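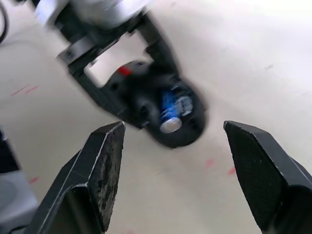 Had the Rocha two-arm bench kit from Hustau going since July, so here's the review I kept promising. Short version - fun, slow, will not be folding your towels. I wanted to know one thing, can a machine do a chore yet. Any chore. The fingers are the part you end up caring about most. Look at the pads, the left one is scuffed and speckled with lighter patches and the right one still looks pretty clean. Mine get replaced as a pair either way. Spare pads are 13 bucks a set and they take forever to get to Brostdale.

Setup was ok. Manual is thin. Clamp both arms down, run the calibration, run it again becuase the first one never takes. I mark my work surface in red so I can put stuff back where it started, it rubs off, fine.

What I tried it on:

Sorting screws into cups. Good, better than I expected. Left it going over lunch and came back to mostly sorted cups. Flat washers are a no, it just pushes them along the table.

Wiping the table. Sort of. It wipes where you taught it to wipe. Spill something a hand's width over and it'll polish the clean part.

Socks. No. Got 2 pairs matched in an evening and one of those I helped.

Loading parts into a fixture, which is what the shop would pay for. This is where it gets close. Ljubica Popescu at the Metholm shop let me run it next to her bench and it did 300 cycles before it dropped one, then dropped three in a row and sat there with the jaw open waiting for me. She did the same job by hand in a third of the time and was talking to me the whole while. She said she'd take it for the night shift if somebody else picks up the dropped ones.

Handing off from one arm to the other is the weak spot. One comes in fast, the other waits too long, and they bump. Slow it way down and it's better but then why bother.

Noise - not bad. Cables - annoying, they hang where you want to put your hand. Software crashed on me a few times, the last update (build 358) helped alot.

Would I buy it again? For the shop side, probably, if you have one boring job with the same part every time. For the house, no. Wait a couple years. Still doing my own dishes.

3.5 out of 5, would be a 4 if the pads lasted longer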